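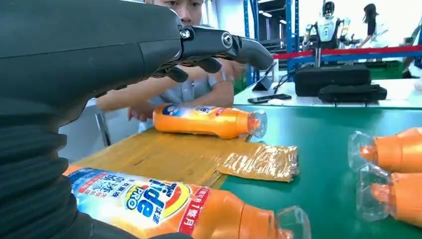
어스트게이트 리필 매장 처음 오시는 분들 질문이 계속 같아서 한 군데 모아둡니다. 전화는 거의 못 받아요. 글부터 읽고 오시면 서로 빨라요. 오셔서 막히면 우병철 님 찾으세요, 사진에 있는 짙은 색 짧은 머리 남자분. 저울이랑 펌프 쪽은 이분이 제일 잘 아심. 회원 카드, 환불, 적립은 성유나 님. 두 분 다 점심에는 자리 비웁니다. 최종 수정 2021년 7월 10일.

빈 통만 들고 가면 되나요?
네. 헹궈서, 말려서. 바닥에 물 고여 있으면 못 담아드려요. 물 섞이면 내용물이 금방 상합니다. 매장에서 말려드리지는 않아요(드라이기 없냐고 자꾸 물으시는데 없음).

통 없이 가면요?
기부받은 공병 선반이 입구 왼쪽에 있어요. 무료. 큰 통은 오전에 거의 빠집니다. 선반도 비었으면 새 용기를 사셔야 하고 한 개에 1000원.

아무 통이나 돼요?
세제 담았던 통, 샴푸 통, 섬유유연제 통 됩니다. 안되는 것: 락스 통, 농약 통, 뭐가 들었는지 모르는 통. 생수병도 안 받아요. 집에서 애들이 마실까봐요. 예외 없습니다, 사정 말씀하셔도 똑같아요.

라벨 떼고 가야 하나요?
안 떼셔도 됩니다. 대신 저희가 내용물 이름 스티커를 따로 붙여요. 반쯤 벗겨진 라벨 위에는 스티커가 안 붙어서 그런 통은 맨살 나온 쪽에 붙입니다. 깔끔하게 떼고 싶으면 미지근한 물에 담갔다가 천천히. 끈적한 건 식용유 조금 묻혀서 문지르고 주방세제로 한번 더.
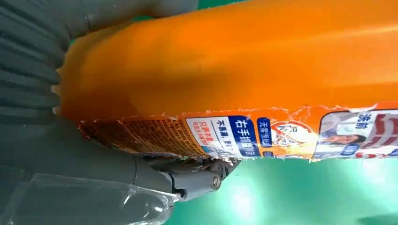 라벨 윗단이 뜯긴 듯한 주황색 통

가격은 어떻게 계산해요?
무게로 합니다. 빈 통 무게 먼저 재고, 담고, 다시 재고, 뺀 만큼만. 빈 통 무게를 스티커에 적어드리니까 다음번엔 첫 단계 건너뛰시면 돼요. 스티커 떨어졌으면 다시 재야 합니다. 송(Song) 세탁세제는 10g 단위로 끊고 주방용은 1g 단위. 왜 다르냐면 저울이 달라서요. 큰 저울이 작은 단위를 못 읽음.

송 세제는 드럼용인가요 통돌이용인가요?
겸용이에요. 드럼은 조금만 넣으세요. 많이 넣는다고 더 빨리는 거 아니고 헹굼만 길어집니다. 울, 실크는 따로 나온 중성을 쓰시고요. 중성은 펌프 손잡이에 파란 테이프.

향이 있나요?
무향이랑 약한 허브향 두 가지. 허브향은 여름에 잘 나가고 무향은 늘 조금 남아 있어요. 섞어 담는 건 안 됩니다, 스티커에 이름을 두개 못 적어요.

한 번에 얼마나 담을 수 있어요?
한 사람당 큰 통 기준으로 제한이 없다가 지난 12월부터 생겼어요. 뒤에 줄 선 분이 못 담고 가시는 일이 있어서. 지금은 한 번 방문에 17kg까지. 식당이나 빨래방처럼 더 필요하신 곳은 전날 미리 말씀해 주세요. 따로 빼놓습니다. 당일에 말씀하시면 저도 방법이 없어요.
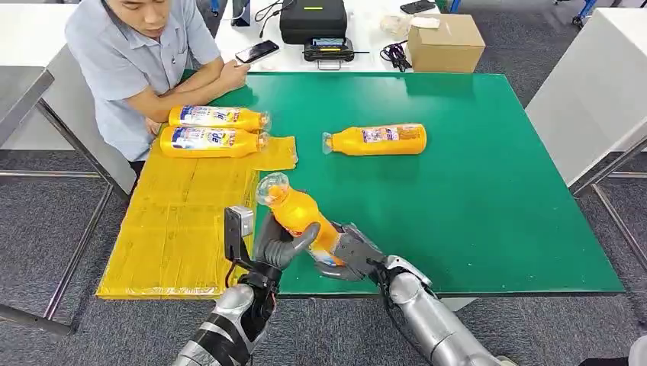

그리고 예약분은 마감 전까지만 보관해요. 안 오시면 다시 통에 붓는 게 아니라 다음 순서 분께 넘어갑니다. 한 번 덜어낸 건 원래 통으로 안 돌려요. 늦을 것 같으면 문자 한 통만 주세요. 말없이 세 번 안 오시면 그 다음부터는 예약을 안 받습니다.

자르코멜 앱 꼭 깔아야 해요?
아뇨. 종이 카드도 됩니다. 앱은 적립이랑 재고 확인용. 재고는 저희가 손으로 넣는거라 좀 늦게 바뀌어요. 앱에 있다고 나오는데 와보니 없을 수 있음, 미안합니다. 급하면 문자로 확인하고 오세요.

적립은 얼마나?
100g마다 1점. 62점 모이면 주방용 작은 통 한 번 무료예요. 숫자가 애매하죠, 저희도 알아요. 처음에 종이 카드에 찍을 칸이 그만큼 나와서 그대로 굳었습니다. 가족끼리 합산 가능. 다른 가족 카드로 옮기는 건 성유나 님께.

시르나비크점에서도 똑같이 쓸 수 있나요?
적립은 같이 쓰고 가격은 조금 달라요. 그쪽은 운송비가 더 붙어서. 빈 통 무게 스티커는 양쪽 다 인정. 시르나비크점은 토요일이고 뭐고 문 여는 시간이 들쭉날쭉이니 앱 공지 보고 가세요. 주차는 그쪽이 편하고요. 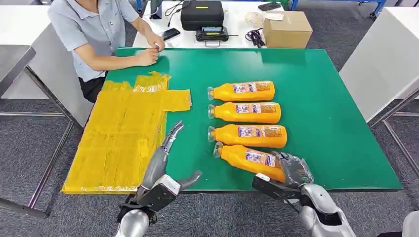

다 쓴 통을 이제 안 쓸 거면 매장에 두고 가도 되나요?
깨끗하고 뚜껑이 맞으면 받습니다. 금 간 통, 뚜껑 없는 통은 댁에서 분리배출해 주세요. 문 닫은 뒤에 가게 앞에 놓고 가시는 건 안 돼요, 비 오면 다 젖고 옆 가게에서 연락 옵니다.

몇 개나 모였어요?
지난달 기증받은 게 127개. 그중에 다시 나간 게 대부분이고 남은 건 뚜껑이 헐거운 것들이에요. 맞는 뚜껑 있으시면 뚜껑만 주셔도 좋습니다.

차에서 샜어요. 환불되나요?
담은 양은 환불 어렵고요, 뚜껑이 저희 새 용기 뚜껑이면 용기는 바꿔드려요. 가져오신 통은 담기 전에 뒤집어서 한번 눌러보세요. 차에 실을 때는 세워서. 눕혀야 하면 비닐 한장 깔고 뚜껑 쪽을 살짝 높게.

얼마나 오래 두고 쓸 수 있어요?
세탁세제는 반년 안에, 주방용은 석 달 안에 권합니다. 담은 날짜가 스티커에 있어요. 층이 갈라지면 흔들어 쓰시면 되고, 냄새가 이상하면 쓰지 말고 가져오세요. 베란다 땡볕은 피해주시고.

카드 결제, 지역화폐?
카드 되고 현금 되고 지역화폐는 아직. 신청은 넣어놨는데 답이 안 왔어요. 되면 여기 고칠께요.

여기 없는 질문은 매장 문자로 보내주세요. 답은 저녁에 몰아서 드립니다.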